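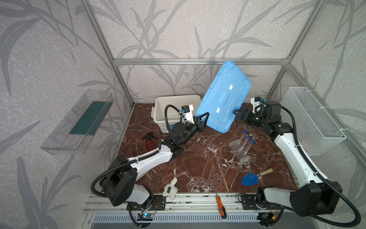 White storage bin and its light blue lid, raised handle area facing out.

Bins and Lids: Gallery

The bin is the open white type with a rim and a side handle. The lid is blue plastic with molded ridges, and it is listed separately, so check that you have both parts in your basket before you order.

The backdrop is gray leaf wallpaper, over a dark reddish-brown marble-patterned board with white veins. White plastic shows up well on it.

Item number for the bin is 2,022. The lid is 469. Both come from Nustiletti and are kept at the Bindadell warehouse, where orders placed before noon on Saturday go out the same day. Cartons for trade buyers are packed with the lids stacked apart from the bins.

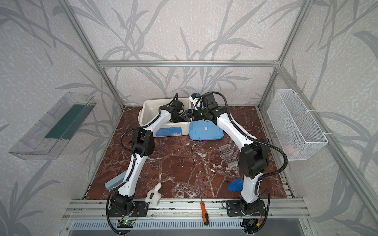

Bin at the back of the table, with the blue lid off.

For closet shelves, measure the depth of the shelf first and leave room for the handle. The lids can be stored upright beside the bins when they are not needed – a narrow gap is enough. Wash both parts by hand in warm water and dry them before closing.

Labels are sold in rolls of 800 under the Ditosska name. They peel off without heat and can be written on with a ballpoint pen or a marker.

More colors will be added to this page in July.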